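Lost Property and Unclaimed Items: Frequently Asked Questions

Ummont Transit operates a single lost property office for all bus and tram routes in the Ummont area. The answers on this page apply to items left on vehicles, at stops and in the waiting rooms at Cairns and Zistska.

How do I report a lost item?
Complete the lost property form on this website or call the office on extension 139 of the main switchboard. Please give the route, the approximate time of travel and a description of the item. Reports made to drivers are not recorded.

How soon will my item reach the office?
Items found on trams are delivered the next working morning. Items found on buses are first held at the depot and may take up to 2 working days.

How long are items kept?
Most items are kept for three months. Food and drink are discarded at the end of the day. Passports, identity cards and bank cards are returned to the issuing authority or bank.

Is there a charge for collection?
A handling fee applies to electronic devices, luggage and bicycles. There is no fee for clothing, books, keys or children's items. The current fees are posted at the counter.

What should I include when describing clothing?
State the color, the material, the size if known, and any label, repair or mark. Gloves, scarves and hats make up a large part of the items received from November onward, and a report that says only "black gloves" can rarely be matched.
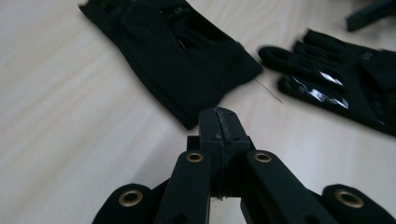 Black fabric gloves.

If you have lost one glove of a pair, please bring the other with you when you visit.

Can someone else collect my item?
Yes. The person collecting must present a signed letter from you, a copy of your identification and their own identification.

What happens to unclaimed items?
Usable clothing is passed to local charities. Other items are sold at the annual public sale. Last year the office received 3,127 items, of which 937 were returned to their owners.

My phone was found. Will staff unlock it to contact me?
No. Staff do not unlock or search electronic devices. You will be asked to unlock the phone at the counter or to provide its serial number.

Whom do I contact if I disagree with a decision?
Write to Edith Condori, Passenger Services, at the main office. Questions about the public sale should be addressed to Vlastimil Sýkora. Written replies are normally sent within ten working days.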